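Forum Manipulation et apprentissage > Collecte de données > Démonstrations par téléopération

Sujet : Combien d'épisodes pour une saisie de bouteille, et faut-il garder les ratés ?

Page 1 sur 1

tarmac_38
Posté le 3 mai 2023
Bonjour à tous. Je prépare un jeu de démonstrations pour une tâche simple : approcher une bouteille posée debout, fermer la pince, lever, reposer dans une zone marquée. Bras à 7 axes, pince à deux doigts, une caméra au poignet et une caméra fixe en face. J'en suis à 1 109 épisodes et la politique plafonne. Elle s'aligne correctement, puis elle ferme trop tôt une fois sur trois. Le logiciel d'enregistrement est Sketico, version de base.
Deux questions. Est-ce que je continue jusqu'à 4 000 ou est-ce que je change la façon de collecter ? Et que faites-vous des épisodes où l'opérateur s'y reprend à deux fois ?

Gribouille
Messages : 212
Avant d'en ajouter, regarde la répartition des positions de départ. Chez nous les opérateurs reposaient l'objet presque toujours au même endroit, par fatigue. On avait beaucoup d'épisodes et très peu de variété. On est repartis de zéro avec un tirage aléatoire affiché à l'écran avant chaque essai, et 1 000 épisodes ont suffi pour le même niveau.

Noelia Quintana
Modératrice
Pour les reprises, je les garde, avec une étiquette. Un opérateur qui rouvre la pince, recule un peu et recommence montre au modèle comment se rattraper. Si tu ne gardes que les gestes parfaits, la politique ne sait plus quoi faire dès qu'elle s'écarte de la trajectoire.

vis_sans_fin
Messages : 58
Pas d'accord avec Noelia. On a essayé chez Zilier et le modèle a appris à hésiter. Il rouvrait la pince sans raison devant un objet bien placé. Les reprises, je les coupe : je garde la partie à partir de la deuxième approche et je jette ce qui précède.

Noelia Quintana
Modératrice
Quelle proportion de reprises dans votre jeu ? Si c'est la moitié, je comprends le résultat. Je parlais de quelques-unes.

vis_sans_fin
Messages : 58
Plus de la moitié sur les premières sessions, les opérateurs débutaient. Donc oui, c'est peut-être ça. Je maintiens que couper est plus sûr quand on n'a pas le temps de tout réétiqueter.

tarmac_38
Merci. J'ai vérifié les positions de départ, Gribouille a raison, tout est groupé au centre. Par contre ça n'explique pas la fermeture trop tôt. Tous les épisodes ont été faits avec des bouteilles transparentes, je me demande si le modèle voit bien le bord.

Mumlow
Messages : 430
Le plastique transparent devant un fond clair, c'est le cas pénible. Le contour se perd, et les reflets bougent avec le poignet. Ton modèle s'appuie sans doute sur l'impression et pas sur le corps de la bouteille. Tourne-la d'un quart de tour entre deux essais, tu verras si les erreurs changent. Autre point, note l'ouverture de la pince à chaque pas de temps. Si tu n'enregistres que ouvert/fermé, l'instant de fermeture est mal appris. Je mets une vue poignet de chez moi et la liste que je donne aux opérateurs.

Vue poignet, bouteille à feuilles vertes imprimées, un doigt de chaque côté :
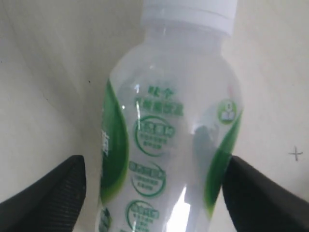 Consignes de session

1. Lire la position tirée à l'écran et placer l'objet avant de lancer l'enregistrement.
2. Tourner la bouteille d'un quart de tour par rapport à l'essai précédent.
3. Approcher, marquer un arrêt court doigts ouverts, puis fermer en continu.
4. Étiqueter tout de suite : réussi, repris, raté.
5. Changer d'opérateur après chaque série.

Gribouille
Messages : 212
Le point 3 me gêne. Un arrêt dans toutes les démos, et la politique peut rester bloquée à l'arrêt. On a eu le cas en août, on filtre maintenant les pas sans mouvement.

Mumlow
Messages : 430
Je filtre aussi, j'aurais dû l'écrire. Il reste deux ou trois pas, pas plus.

tarmac_38
Mon enregistrement est bien en ouvert/fermé. Je passe en ouverture continue et je refais une série avec positions tirées et rotation. Je garde les reprises à part pour comparer les deux méthodes, et je poste les courbes dans ce sujet.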